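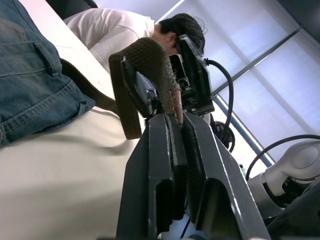 Jeans on the table, and a strap and a black handheld gadget to go with them.

I'd been promising myself a trip to the Esby card festival for years, and this September I finally went. I'm a pub league player, really. We play on the first floor of the Harawira Arms back home, ten quid in, and the biggest pot I've ever dragged would just about cover a decent curry. So walking into a room with 60 tables in it was a bit of a moment!

The festival is held in the old ferry hall down by the harbour, and the walk from the station is all uphill until it's suddenly all downhill. Doors opened at ten and I was there at twenty to, which meant standing in the wind with Gwilym Ruddock, who'd driven up from the coast overnight and was living on cold sausage rolls. He plays every year. He told me to register for the small event first and leave the main one alone until I'd got my bearings, and I'm glad I listened.

The small event had 162 entries. You get a modest stack, and the blinds go up quicker than I'm used to, so there's not much sitting about waiting for aces. My table was friendly enough. Bronwyn Tuhiwai was on my left, which was bad luck for me – she raised nearly every time I tried to limp in, and smiled while she did it. I folded a lot. I folded so much that the lad across from me asked if I was all right.

My one good hand came just before the first break. I had a pair of sixes, flopped a third, and got two callers all the way to the river. I'd like to say I played it coolly but my hands were shaking when I stacked the chips. I went to the break well above average, bought a tea and a cheese scone (the scones are very good, get there before they run out) and rang my sister to tell her I was going to win the whole thing.

I didn't. I lasted another 2 levels and went out with ace-jack against Bronwyn's ace-king. No complaints at all, I'd have called with mine every time.

That left me with the afternoon free, so I signed up for the dealers' tour, which I nearly skipped and which was probably my favourite part of the day. Cherry Mae Padilla ran it. She trains all the dealers for the festival and took six of us round behind the rail to see the chip store, the card check and the practice tables. She had us all try a proper riffle and then pitch cards to every seat. Mine went on the floor. One went in someone's coffee. She can put a card on a coin from the far end of the table, and she did it twice in case we thought it was luck.

We also got a look at Taneo, the seating system they brought in this year. It draws your seat and moves players when tables break, and it sends you a text if you're on the waiting list for a cash game. Vidar Kvam, the tournament director, said the old way was a biscuit tin full of paper slips. I rather miss the tin and I never even saw it.

In the evening I sat down in the smallest cash game going and played for three hours with people who were all much more tired than me. Lorraine Faulkner had come straight from the final table of the ladies' event, where she finished third, and she bought a round of drinks for our whole end. I finished up by exactly the price of my train ticket, so I'm calling that a result.

A few things if you're thinking of going. Bring a jumper, the hall is freezing near the big doors. The cash machine inside charges, but there's a free one by the chip shop. I stayed at the Uler guest house, five minutes along the front, and they do a late breakfast for anyone with a festival wristband. Registration for the main event closes after the second break, and the queue gets silly towards the end.

I've already put my name down for next year, main event this time, and Gwilym says he'll bring a spare sausage roll.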